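Home » News » Press Releases

FOR IMMEDIATE RELEASE

Wetora brings rose-gold flatware to the Drundell table this April

I've been putting off writing this one for weeks, mostly so I could keep eating lunch with the samples. But the boxes are packed, the website listing is up, and I have run out of excuses. So hello from Wetora! We make and sell flatware, we're a small outfit in Drundell, and starting this April we have a new line called Jilleo, in a warm rose-gold finish.

If you've bought from us before, you know we are plain silver people. Our Qian line has been the steady seller for as long as we've had a shop window, and it isn't going anywhere. Customers kept asking for something with more color, though, and they asked at the counter, by email, and once through the car window while I was waiting at a red light. We listened. It took us longer than I'd like to admit to settle on a pink we could live with. The first batch looked like a new penny. The second looked like lipstick. The third is the one we kept – soft and coppery in daylight, a little deeper under a kitchen lamp.

What's in the line

Jilleo starts with spoons. I know most companies would launch with a full place setting, and we do have forks and knives coming later in the year, but spoons are what people lose, lend out, bend in the ice cream and come back for. You can buy them two ways: a box of 4 for everyday drawers, or a party box of 50 for caterers, church halls, and anybody with a very big family. Both boxes hold the same spoon, a long-handled tablespoon with an oval bowl.

The handle was the thing we argued over. I wanted it slim, and the rest of the shop wanted something chunkier that would sit better in a big hand. What we ended up with is slim through the middle and a touch wider at the end, and I've stopped complaining. It reaches the bottom of a tall jam jar, which was my personal test (I did the peanut butter jar too, and I'd do it again).

We have made 600 boxes for the first run, counting both sizes. When they're gone there will be a second run in the summer, so please don't panic, but please also don't wait until the week before a wedding and then call me at closing time. You know who you are and I still love you.

Looking after the finish

People worry about colored flatware, and I get it. I've owned the cheap kind that goes patchy. We've been washing the Jilleo samples in the shop sink after every lunch and they still make me happy to look at. A few habits help. Wash them by hand if you can, in warm water with ordinary dish soap. Skip the scouring pad and anything gritty. If you do use the dishwasher, go easy on the lemon-scented tablets and take the spoons out before the drying cycle. Lemon juice, vinegar and salty sauces are fine at the table, but don't let spoons sit in them overnight.

Then there's drying, my favorite soapbox. Water spots show up more on a shiny pink spoon than on a brushed silver one, so keep a soft cloth nearby and give each spoon a quick wipe, bowl first and then down the handle. Old flannel pajamas are perfect. Paper towels will do in a pinch, though they leave fuzz.

Come sort spoons with us on Saturday

We're opening the workroom on Saturday at 2 in the afternoon, and you're invited. It's the same room where we sort, wipe and box everything, and we'll have rose-gold spoons out on the green table so you can pick them up, hold them to the light, and see how much they reflect (the ceiling lights come through in long wobbly streaks, and kids love this). You'll also get a go at filling a molded tray, which sounds dull and is weirdly relaxing. There will be coffee, ginger cookies, and soup to test the spoons on, because you can't judge a spoon empty. 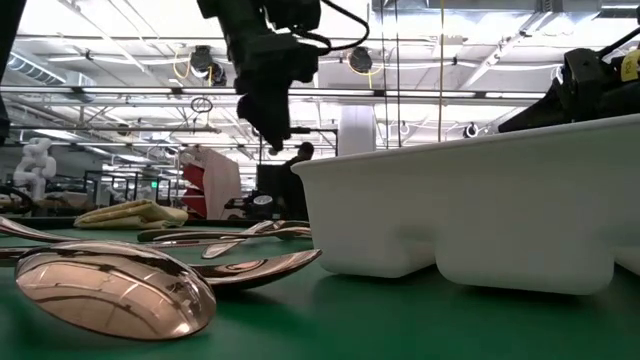 How to order

Jilleo boxes are in the Drundell shop now and on the Wetora website. If you run a café or a catering business and want the party box, ask for our trade list and tell us how many guests you usually set for. We'll deliver anywhere in town at no charge. Shops that already carry Qian can add Jilleo to their next regular order, and we'll tuck in a loose spoon for the counter so your customers can try the weight of it.

Press folks who'd like a sample, just reply to this release. Please tell us whether you'd like to keep it or send it back – either is fine, we only need to know for the stock sheet.

About Wetora

Wetora is a flatware maker and shop in Drundell. We sell the Qian line in plain silver and the Jilleo line in rose gold, along with serving pieces and a repair service for bent forks.

Comments

spoondrawer: I have the Qian set and have been waiting for a pink one! Will the two look all right mixed together or should I keep them apart?

Wetora shop: We mix them at lunch and like it. The Qian tablespoon is slightly shorter, so you'll notice if you line them up, but on a table it looks good.

lakeside_kim: Is the soup vegetarian on Saturday

Wetora shop: Yes, tomato and white bean.

oldpots: Ruined a copper-colored set in the dishwasher years ago so I'm nervous. Might get the small box and see.

threeboysmom: Any chance of teaspoons? Mine are all in the sandbox.

Related releases

Qian serving spoons back in stock
Wetora fork repair: new drop-off hours
What to do with a bent butter knife
Drundell shop adds gift wrapping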